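Zestar Home Air

Home > Bathroom > Exhaust fans > Ceiling > Runska Quiet Ceiling Fan

Runska Quiet Ceiling Fan with humidity sensor
In stock. Ships from our own shelf.
$277
Qty: 1
Add to cart
Add to wish list

Page updated Jan 22, 2022. New grille, same motor. If you bought before this date your old grille still fits, see bottom.

What it is

Ceiling exhaust fan for small bathrooms, powder rooms, laundry closets. Pulls damp air out, sends it up the duct. Starts by itself when the room gets steamy, stops when it dries out. Or run it off the wall switch like any other fan. Your call.

Best seller in our bathroom section three years now. Mostly people replacing the loud builder fan that came with the house. You know the one.

Quick specs

Power draw: 13 watts on low
Housing: 11 inches square
Noise: quiet enough to forget it's on. See note below on flex duct
Duct collar: 4 inch, adapter for 6 inch sold seperately
Motor: DC, two speed, sealed bearings
Sensor: built in, adjustable dial behind grille
Light: none. There is a version with a light, different page
Color: white grille. Paintable
Warranty: three years on the motor, one on everything else

Which size do I need

Measure the floor. Length times width. This fan is right for bathrooms with a normal 8 foot ceiling and one door. Big primary bath with a separate shower room, get two fans or step up to the Runska Twin. Don't put one small fan in a big room and crank it, you'll just hear it more and the mirror still fogs.

High ceiling? Go up a size. Steam shower? Go up a size and call us first, needs its own fan inside the enclosure and not every fan is rated for that.

No window in the room: get the sensor version, this one. With a window you can live without it but people don't open windows in January.

What's in the box

Fan and housing
Grille, white, snaps on with two springs
Hanger bars, fit between joists
Foil tape, one small roll
Paper template for the cutout
Instructions. The wiring diagram is on the back page, people miss it

Not in the box: duct, roof cap or wall cap, wire nuts, switch.

Before you cut anything

Get up in the attic and look. Joists, wires, old duct. If the old duct just ends in the insulation (lots of them do) fix that first. Damp air has to go outside. Out the roof or out a side wall, never into the attic, never into a soffit vent.

Power off at the breaker. Test it. If you aren't sure about the wiring hire an electrician, it's a short job for them.

Keep the duct run short and as straight as you can. Rigid metal is best. Flex duct works but pull it tight, sagging loops fill with water and the fan gets noisy. Most of our noise complaints are the duct. Cold attic, wrap the duct in insulation or it'll drip back down through the grille.

Slope it a little toward the outside cap.

Leave a gap under the bathroom door. Fan can't pull air out if no air gets in. Thick new bath mat against the door counts as no gap. We've had that call.

Setting the sensor

Pop the grille, small dial on the left. Comes set in the middle. Run a hot shower with the door shut and see when it kicks in. Comes on too late, turn the dial down a notch. Runs all day in summer, turn it up. July in a humid state you will probably need to turn it up. Back down again in fall.

Give it a day between changes. Don't chase it.

Shutoff delay is a seperate switch next to the dial. Short or long. Long for families with showers back to back.

Cleaning

Twice a year. Grille comes down, dish soap and warm water in the sink, let it dry all the way. Vacuum the blades with a soft brush. Power off first. Don't spray anything up into the housing, no bleach, no glass cleaner, it gets on the sensor and then the sensor reads wrong forever.

Sensor itself: dry paintbrush, light touch.

Hard test if you think it's weak: one square of toilet paper against the grille, fan on high. Should hold. If it drops, check the damper flap isn't stuck, then go check the outside cap. Birds, lint, paint.

Goes with

Rahimi roof cap, black or brown, with damper and screen
Rahimi wall cap, white
Marnamum insulated duct sleeve, 4 inch
Marnamum two-gang timer switch. Don't pair a timer with the sensor on the same circuit, pick one
Reducer collar, 6 to 4

Buy fan plus roof cap plus sleeve together and take $43 off. Comes off in the cart, no code.

Questions we get

Can it go over the shower?
Yes on a GFCI protected circuit. Check your local code too.

Can it go in a wall?
No. Ceiling only. Motor wants to hang flat. We do have wall fans, see that section.

Does it heat?
No.

Tile ceiling?
Fine, but cut slow and use a diamond blade. Dry fit the housing before you commit. Trim plate available if the hole comes out a bit big.

Will it dry out wall tile and grout?
It'll help a lot with the damp that hangs around after a shower. Won't fix bad grout or a leak. If one corner always stays wet that's a plumbing thing.

Old grille on a new fan?
Fits. New grille on an old fan also fits. Springs are the same.

Can I return it?
Unused and in the box, 30 days. Cut duct we can't take back.

Customer notes

"Swapped out the old rattler in one morning. Attic work was the worst part. Wife asked if it was even on." Farzad Tehrani, hall bath and powder room

"Good fan. Template was off by a hair or maybe I was. Trim plate covered it."

"Sensor ran constantly till I read the page here and moved the dial. Four stars, dial should be easier to reach."

Shipping

Orders in before noon go same day, weekdays. Ground only, the box is an awkward size. Check the corners of the box when it lands, dented housing means a rattly fan. Tell us within a week and we send another.

Contractors, buying a case? Call the shop for pricing, 11 or more units and we quote it by hand. Have your tax number ready.

Room type

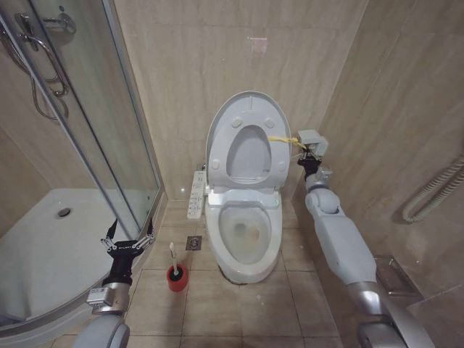
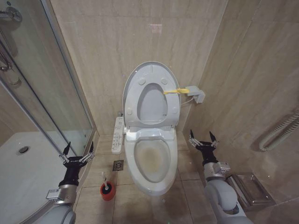
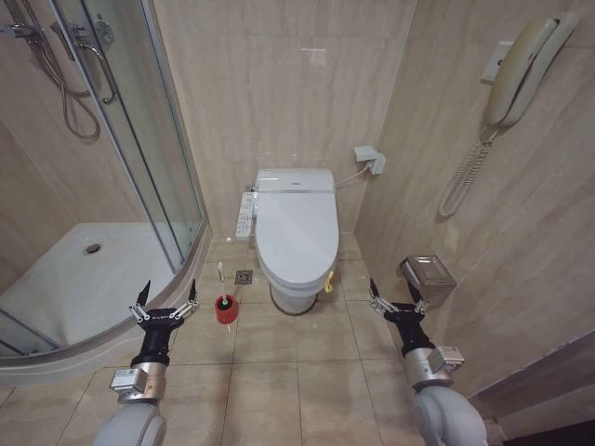 Small bathroom, beige marble-look wall tile, toilet on the back wall.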